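Qui sommes-nous ?

Ollent est né d'une longue amitié entre Sidra Talpur et Amedeo Amato, et d'une question qui les occupait déjà pendant leurs études : comment apprendre à deux bras à travailler ensemble sans écrire une ligne de code par geste ? Notre équipe y consacre aujourd'hui ses journées - et, avouons-le, quelques soirées.

Nous partons de démonstrations guidées à la main, sur des objets de bureau tout simples : une boîte jaune pleine de ciseaux, une calculatrice, un marqueur. Hashini Bepari tient beaucoup à ce que l'on change souvent leur disposition.
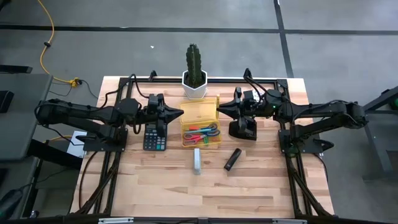 Nos résultats

En avril, avec 241 démonstrations, notre méthode a réussi 147 essais de rangement, contre 52 pour l'ancienne version apprise bras par bras. Les coordonner dès l'apprentissage change donc beaucoup de choses, même si les objets minces nous résistent encore.

Nous accueillons volontiers les curieux et les stagiaires - écrivez à Parveen Bangash, elle répond à tout le monde !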